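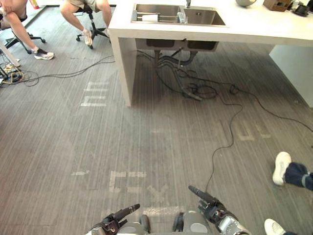 Washing up as a way of running a kitchen
Speaker notes, Troslow home-sharing evening, March. Slot is 14 minutes plus questions.

Opening

Good evening, everybody, and thank you to Gunhild Vídalín for the introduction and for finding me the microphone that clips on, so I can wave my arms about. I'm Jeptoo Owino, and I have spent a good deal of my working life helping people who share kitchens to go on liking one another.

(Wait for the latecomers to sit. Ask who washed up before coming out tonight, and who left it. Be kind to the second lot, I was one of them.)

I want to talk about the sink, and mostly about the double sink, which I think is a lovely thing and which a great many households have and hardly use. People fill one side with water and the other with whatever they don't want to look at, and then both are full and the evening is spoiled.

One side for wet work, one side for draining

My own habit, and I've kept to it for years, is to give the right-hand basin over to washing and to stand a rack in the left one. The drips go straight down the plughole and the worktop stays dry, so there's somewhere to put a chopping board down. If you're left-handed, swap them. Tumaini Kioko did at the Nondus house, and then everybody there got used to it his way, right-handers included.

Racks: get one that sits down inside the basin with a bit of room at the sides for your fingers. Take it out once a week and scrub underneath - you'll be surprised the first time, and after that you won't mind it. Slats close together are good for saucers and small plates, but a deep bowl wants to lean on something, so leave the bowls till last and let them rest on the plates.

(If time is short, skip to glasses.)

Glasses

Glasses first, in the cleanest water, and I know your grandmother told you this as well. Mine did, at some length. What she didn't say is where to put the one glass that's in use all day, the one you keep filling from the tap. Every shared kitchen I've visited has this glass, and it gets washed by somebody helpful and put away, and then its owner gets out another, and by teatime there are 6 of them on the side. Give it a place. The strip between the basins will do if it's wide and flat enough, or a saucer by the tap.

Island sinks

Somebody always asks about these, so I'll say my bit now. Skarphéðinn Hedegaard fitted the one at Woldegiorgis, and he and I had a long and very friendly argument over it. I do like standing at an island, because you can talk to people while you scrub a pan, and they can wander round to the far side and pick up a tea towel without bumping into you. What you lose is the wall. There's nothing behind the tap to catch a splash, so turn it on gently, and keep a cloth folded where your hand falls on it.

Be strict about the worktop beside the sink, too. Small boxes, bowls, anything with a cable, they all creep along towards the water. Choose a line on the counter and agree that nothing electrical crosses it. At Bonollow they talked this over for an entire supper, and Hrefna Brynjólfsdóttir finally settled it by laying a wooden spoon across the worktop and going to bed. The spoon stayed there for months.

And do leave the space underneath open if you can bear to. It's tempting to pack it with bottles and carrier bags, but if you can see the underside of the basins you'll notice a leak early, and you can get a mop right in.

(Drink of water. Check the time with Gunhild.)

Something to try at home

For the next fortnight, empty the rack before you make the first cup of tea in the morning. Only that. I don't mind what state the rest of the kitchen is in. When the rack is empty, whoever comes in next has somewhere to put their cereal bowl, and they nearly always wash it.

Questions now. I'm told there's cake afterwards, on plates, so I shall be watching the sink with interest. Handouts are on the chair by the door, and please take one for anybody at home who couldn't come.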